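How to Fold Striped Kitchen Towels So the Stripes Line Up

Striped towels show every mistake. A plain towel folded a half inch off looks fine on the shelf, but a striped one looks crooked from across the room. The method on this page takes a minute or so per towel once you are used to it, and it works for any woven towel with stripes running the long way.

What you need

A table you can reach across without leaning.
A plain cloth to cover it, bigger than the towel when opened out.
A lint roller or a soft brush.
An iron, if the towels have been sitting in a basket.

Step 1: Cover the table

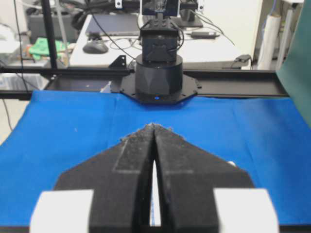

Towels slide on a bare tabletop. The first corner moves while you are setting the second one, and you end up folding the same towel twice. A cover cloth holds things in place. Pick a solid color that stands out from the white parts of the towel so the edges are easy to see. A bright blue cloth does the job well, and the faint creases in it can stay. A fold line running down the cloth can even be useful as a guide for the first fold. Do go over the cloth with the lint roller, though - small white specks show up on blue and will move onto a damp towel.

Step 2: Square the towel

Lay the towel flat with the stripes running away from you. Smooth it from the middle out to the sides with flat hands. Do not pull on the corners. Woven towels stretch on the diagonal, and a towel that has been pulled that way will not lie square until it is washed again.

Check the two long edges against the nearest stripe. If the stripe drifts toward the edge at one end, the towel dried out of shape. Steam it lightly and push it back with your palms.

Step 3: Pick up the hem

Take hold of the hem itself, close to the corner, and pinch a narrow section. Grabbing a big handful of fabric makes a bump that you will have to smooth out later. Lift only as high as you need to clear the table, carry the edge across, and set it down on the matching edge. 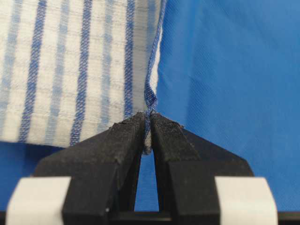
A small pinch at the hem of a blue-striped towel.

Step 4: Match the stripes

Before you press the fold, look at both ends. A dark stripe should lie next to a dark stripe or right on top of it, depending on the pattern. If it is off at one end only, lift that end and leave the other alone. Press the fold with the side of your hand, then fold again the other way to fit your shelf. Our shelf is 8 inches deep, so we fold in half the long way and then in thirds.

Towels with a dark stripe and a pale stripe taking turns are easier than they look. Ignore the pale ones and line up the dark ones.

If the stripes end up on a slant

Turn the whole towel until they run straight away from you, and start over from Step 2. Trying to fix a slant in the middle of a fold only makes it worse. Check too that the cover cloth has not crept up over the edge of the towel, as a thin one will do when you smooth toward it.

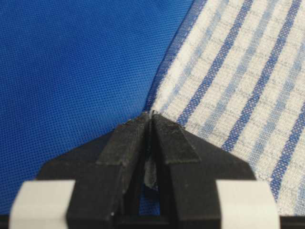 A reader going by Clukelham wrote in to say that thirds never worked on her towels, which are nearly square, and that she folds them in quarters and rolls them instead. She stands them in a drawer with the stripes facing up. Rolling is fine for square towels. Keep the hem on the outside of the roll so it does not leave a ridge.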